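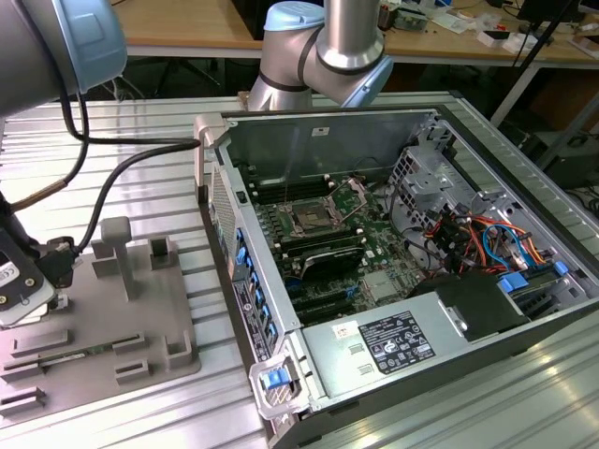
Main page | Contents | Random article | Talk | History

The Brunier method is a way of training robot arms to take apart and reassemble desktop computers by practicing each job in both directions. It was developed by Consuelo Rosales and Samina Ansari at the Ritar laboratory, and named after the street the laboratory was on before the rent went up.

Method

A person guides the arms through the removal of a part, such as a memory module or a graphics card. The recording is then played backward to produce a rough attempt at putting the part in. Removal is the easy half, as anyone who has owned a computer will know. The reversed motion usually arrives at the slot with great confidence and a slight error, so a second stage of training corrects it using camera views and the forces felt at the wrist. Parts waiting their turn are kept in a fixture plate, which spares the arms from having to search a table.

Results

In the first published trial, the method was given 1000 memory insertions and completed 900. A baseline trained only on forward recordings was stopped after 40 attempts, the authors noting a shortage of intact modules. Cables remain unsolved. The paper gives them 2 sentences, one of which is an apology.

Criticism

The Gokeck group has argued that screws do not reverse well, and that the trial did not include any. Rosales and Ansari agreed with both points in a reply longer than the original paper.

See also: Colombo benchmark; Peg-in-hole problem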